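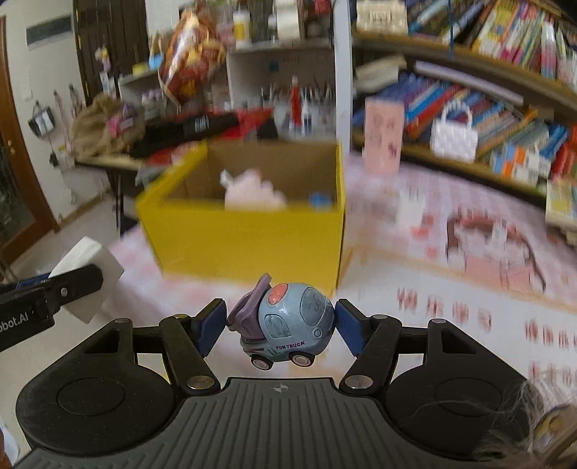

Toy library finds a new home

The Dustuline toy library will reopen in December in the old Le Goff bakery, two doors down from the post office, after a long and rather chilly spell in the church porch. Families can borrow up to two toys at a time – jigsaws and ride-ons included – and keep them for 18 days, which should see most households through a wet fortnight and a bit over.

There are 176 families on the books already, and about 300 toys to choose from, many of them handed on by children who have outgrown them. Joining is free, the kettle will be on from 10am, and prams can be left in the back passage.

Recent items
Cosus footbridge to be repainted
Zoketti café extends its opening hours
Winter coat swap: what to bring

Contact us | © Dustuline News | Back to top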